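Visit to the Edell Dress Collection, Ladska

Members of the Bitarbridge Costume Society visited the Edell Dress Collection on Sat 22 December. The collection holds formal clothing worn at royal and state occasions, and is open to outside groups by appointment. Our party of 15 was received by the keeper, Kevser Ateş, who introduced the day and the rules for handling. 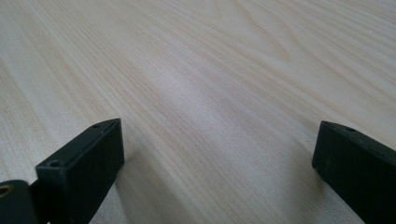
Light wood tabletop, Edell Dress Collection

The morning was given to evening gowns. Ms. Ateş brought out a long silk gown with a narrow waist, worn to a state dinner and altered twice for later events. Members were able to compare the first hemline with the present one. The collection keeps letters between the wearer and the dressmaking house of Yalçınkaya, and these show how closely the choice of color was discussed – six shades of blue were sent before one was approved.

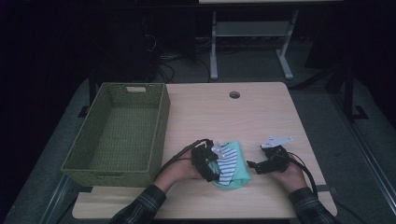
Afternoon talk

Chunhua Cheng spoke on daywear and public image. Her talk dealt with the plain skirt and blouse, which many royal women chose for school and hospital visits, and with the way such outfits are later copied in portraits and statues. She noted that sculptors often ask for the original belt or shoes, as small items are hard to judge from press photographs. 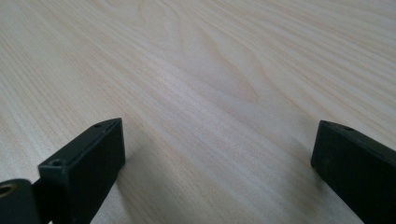 She also answered questions on hats, gloves and the lending of family jewelry. Several members asked whether the belts could be shown next to the skirts they were made for. The collection hopes to do so in March, when 20 pieces will go on display in the main gallery.

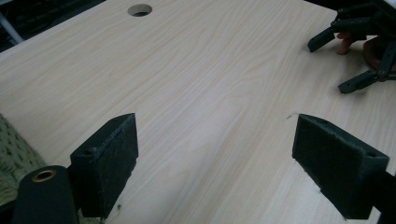 Members who plan to return for private study should write to the keeper in advance and state which garments they wish to see. Pencils only may be used. Loose buttons, hooks and pins must be kept in a lidded box, well clear of the round hole cut through the tabletop. Photography for personal use is allowed without flash.

The Society thanks Ms. Ateş and Ms. Cheng for their time. Notes from the talk may be requested from the Society's office.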